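首页 课程 讲义 作业 资料下载 联系我们
搜索本站 请输入关键词 搜索

家居收纳与陈列 第二讲:格子柜怎么摆才好看
2024年11月18日 课程组 整理
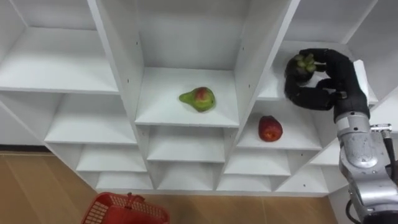

图1 白色格子柜与水果:梨横放,苹果在右侧较低的一层

上一讲讲了量尺寸和选柜子,这一讲终于可以往里面放东西了!格子柜是我最喜欢拿来上课的家具,结构简单,一眼就能看懂,可是摆起来变化多得惊人。

一、先认结构
格子柜由竖隔板和横层板组成。请大家先看图1里竖隔板内侧的小圆孔,颜色比板面深,很容易漏看。许多柜子的这类孔是用来装层板托的,层板可以上下挪动,格子的高矮也就跟着变。课上用的Kaltwood练习柜也是这样,调整前先把东西全部取下来,两人一组操作,别一个人硬撬。

二、留白
初学者最常见的毛病是每一格都想填满。白色柜子本身就有很强的秩序感,一格只放一件,周围空着,那件东西马上就“站”出来了。图1中那只梨黄绿底子,宽的一头泛着红晕,放在哑光的白板上多精神!它后上方那一格没有摆东西,一大片白,正好当背景。

三、颜色与深浅
深红的苹果、黄绿的梨,再加上深紫近黑的果子(像山竹这一类,带一点绿色的蒂),三种深浅拉得很开。大家回去可以做个小试验:把手机调成黑白模式,对着自己摆好的柜子看一眼,如果几样东西灰成一片,就换掉其中一件。这个办法我用了好多年,每次都管用。

四、姿态和位置
同样一只梨,竖着放端正,横着放松弛,柄的那一头还会指出一个方向,视线就顺着走了。苹果则适合正着放。再看高低:梨和苹果不在同一层,错开一点,比排成一条直线活泼得多。光也要留意,亮的那块层板最抢眼,主角就放那里,影子软一些更耐看。

五、课堂练习(大约19分钟)
1. 每组领取水果若干,Danent托盘一只。
2. 先只放一件,退后看,再决定第二件放哪里。
3. 左右对调一次,记下哪一种更顺眼,写出理由。
4. 用完把层板擦干净,水果放回托盘。

六、作业
在家里找一个柜子或书架,清空其中一格重新布置,交前后照片各一张,附说明,不超过100字。没有格子柜的同学用Detora纸盒叠起来也可以,开口朝前就行。

补充阅读:《Sfakianakis陈列笔记》第二章,重点看讲“空格”的那几页,写得特别好,插图也值得临摹。下一讲讲玻璃器皿,请自带一块软布。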